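The two-armed robot at Werkthorpe is back at its table after 3 weeks of upkeep, and the folks at the Hilach workshop say they're very glad to have it going again before the holidays.

Most of the work was the slow, fiddly kind that visitors never get to see. Both wrists came off so the clamps could be cleaned and put back on square, and every screw at the elbows was checked by hand, which took up the better part of an afternoon and a good deal of coffee. The left hand had been losing its grip on soft things, so its tendons were tightened one at a time and tested, then tightened a little more.
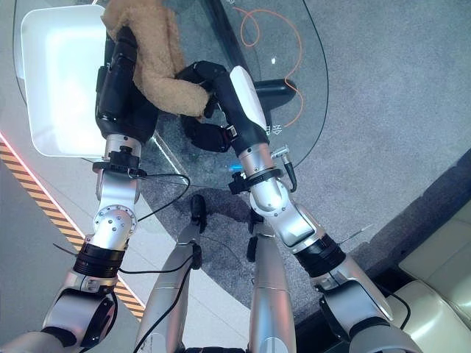

*Navarro*

For the grip check the team likes a teddy bear. A plush toy gives under the fingers in a way a block or a cup doesn't, and with one hand on the body and the other on a limb, the two arms have to agree on how hard to pull. The bear goes through the same set of 60 holds after every repair, and the numbers are written down in the big green logbook, now up to entry 379.

The cables had their turn too. One lead to the right wrist was swapped for a longer one from Fuder, and the crew spent a whole morning bending the arm every which way to be sure nothing pinched or tugged. They'd like to tidy up the wiring some more when there's time, but that can wait until January, along with a fresh coat of grease for the shoulders.

Werkthorpe's open evening goes ahead on 19th December in the old mill building, the one with 1884 over the door. Come in by the yard side, and please stay behind the striped line while the arms are moving.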